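Section 7. Two-Gripper Stations: Small Item Handling
Floter hand gripper guide, Tanine site, May revision

Read this before your first shift on the new stations. It replaces the old tray sorting sheet (form 355, you can throw it out).

What is changing

Tray sorting by hand ends on Monday. The Dulia arms take over packing later on, and until then the people who used to sort will be showing the grips, one in each hand, and the arms learn from that. Same hours, same break times, same badge. Your piece count no longer goes on the board. If a lead asks for a piece count, point them to this page.

Sorters move to grade 3024 on the pay sheet. Questions on that go to the office, not the station.

Before you start

1. Put both grippers on and squeeze each one fully shut, then open. Jaws should meet evenly.
2. Look at the blue pads. Peeling, shiny or split, swap them.
3. Check the cable at the top of the body. It needs a loop of slack. If it pulls when you reach, stop and re-route.
4. Lay out the items on the cloth. Mixed sizes, soft and hard together. Don't straighten the cloth, folds are fine.

Note: gloves are okay. Thin ones only.

Holding two items at once

5. Pick up the flat or soft item first. Sachets go between the pads upright, print facing you where you can.
6. Bring in the second gripper from the side. Round items sit with one finger above and one below.
7. Hold both still. Slow count, then move. 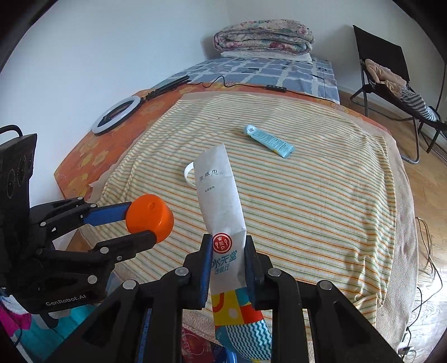 Fig. 7-1. Sachet held upright, round orange item held from the side.

Caution: do not squeeze a sachet harder to stop it leaning. A lean is fine. A burst one means cleaning pads, cloth and linkages, and thats twenty minutes gone.

Caution: keep fingers and sleeves clear of the pivot pins. Long hair tied back.

Placing and re-gripping

8. Set the hard item down first. Keep hold of the soft one.
9. Open the free gripper wide, then lower it so there is one jaw on each side of the item. Don't come in from above and drag.
10. Close slow. Pads touch, then press. If a cup tips, let it tip, and pick it up from wherever it lands. Mistakes stay in the recording. Do not restart for a tip or a drop.

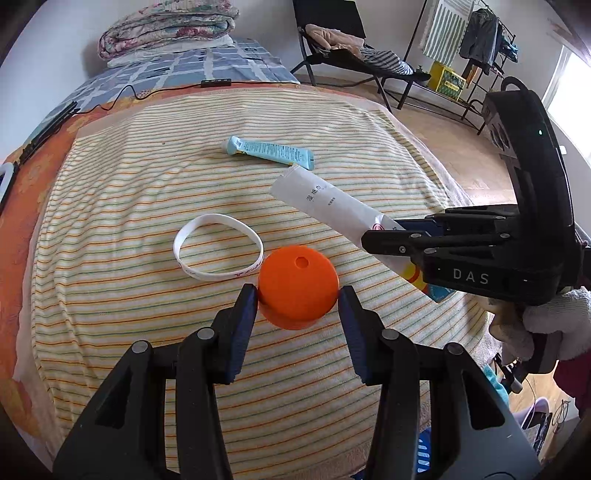 11. Swap hands every second round. Most people have a strong side and will want to use it the whole shift. The arms copy what they get, and your wrist will let you know too.
12. Put the items back anywhere. Not in a row.

Note: speed does not matter here. This is the hardest part for the old line crew, we know. Years of being told faster. Steady is what we need, and a slow hour is not written up.

Breaks and sore hands

Stop after each full batch and take both grippers off. Shake out the hands. Numb fingers or wrist pain, report it same day, and you go to the labeling bench until it clears. You keep the grade while you are there.

If something goes wrong

Gripper sticks half open: set it down, don't force it. Tag it and take a spare from the Hodžić cabinet.
Pad comes off: stop the batch, log code 987, fit a new pad.
Cable snag: free it with the gripper set down, never while your holding an item.

Anyone on a station can stop a batch. No sign-off needed, no reason needed on the form, though a word or two helps the next shift.

Next: Section 8, End of shift and charging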